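From: Ramesh Solanki
To: shop list
Re: [shop] sink-cleaning arm, where are we
18th March

Saadet Tokgöz wrote:
> Base is bolted, wrist motor still slips under load. Do we
> program the faucet part first or the basin? And can someone
> do the job by hand so I have poses to copy?

Faucet first I think. Wrist: try the Veteck gearbox, the 18 tooth one, it's in the drawer under teh lathe. Need 2 of the long screws.

Did the job by hand at my place. Left hand braced on the basin, right does the work up at the spout. So the arm needs a brace point too, or a stiffer base.

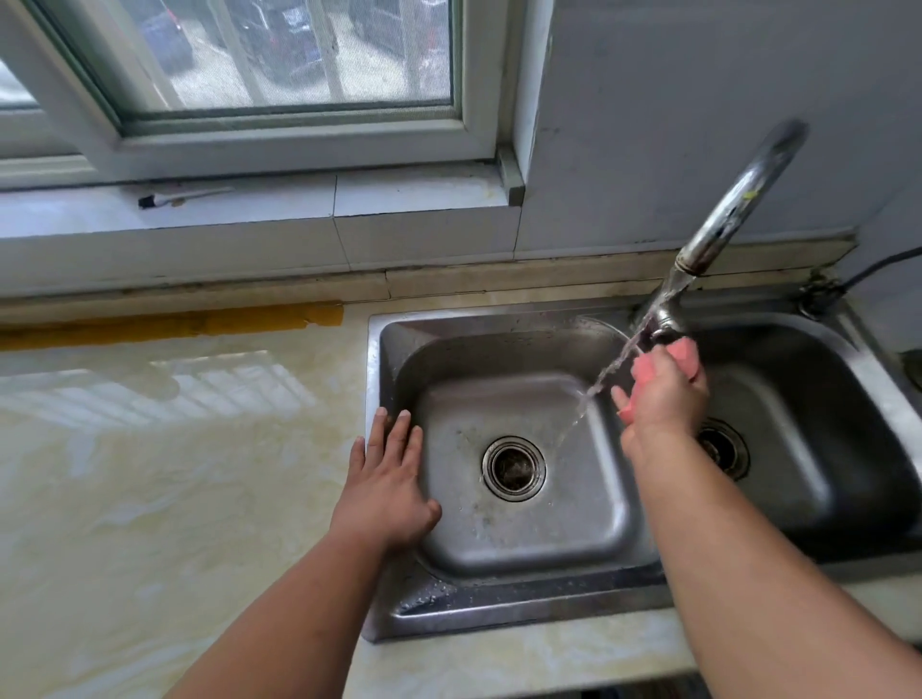 Right hand at the spout, water running, left on the near rim.

Reach on ours is 900 mm so shoud be ok. More tonight.

Ramesh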